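Sorting the cable drawer (and the box under the stairs)

Every house I have lived in has had one - the drawer where leads go to breed. Ours got so bad over the winter that it wouldn't shut, so one wet Sunday I tipped the lot on to the bed and had a proper go at it. It took me just over 2 hours with tea breaks, and I found the charger for a camera I gave away in Hullham!

First job is to match every lead to something you still own. If you can't, it goes in the recycling bag. Be brave. I kept one spare of each kind and let the rest go, apart from the flex off my old Andis clippers, which I'm fond of. 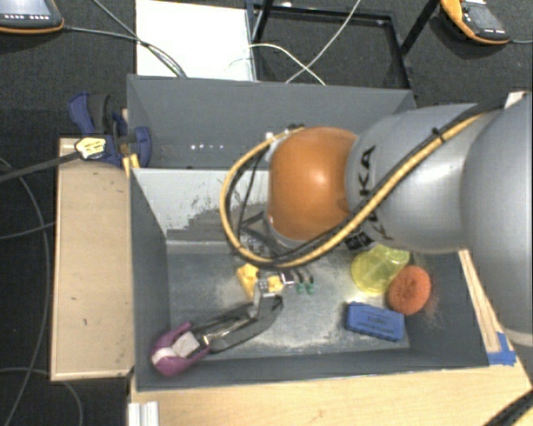 Coiling is where most of us go wrong, me included. I used to wind everything tightly round my hand and elbow, and the poor leads came out kinked like old telephone wire. Now I make big lazy loops and let the cable turn the way it wants to. A thick one needs more room still - look at the wide curve the yellow cable takes round that orange joint, with no sharp bend in it. The black tie further up, holding two cables together, is worth copying behind the telly too. Do a tie up snugly but stop before it pinches.

For things you use every week, go for the hook and loop sort of tie (I cut mine from a long roll, much cheaper) and save the plastic ones for leads that stay put. Label both ends with masking tape and a biro. "Lamp, landing" is plenty.

Extension reels want unwinding fully before you run a heater or anything hungry off them, as they can get very warm coiled up. Mine now hangs on a fat wooden peg in the porch, next to the dog towels.

Next month I'm tackling the paint tins.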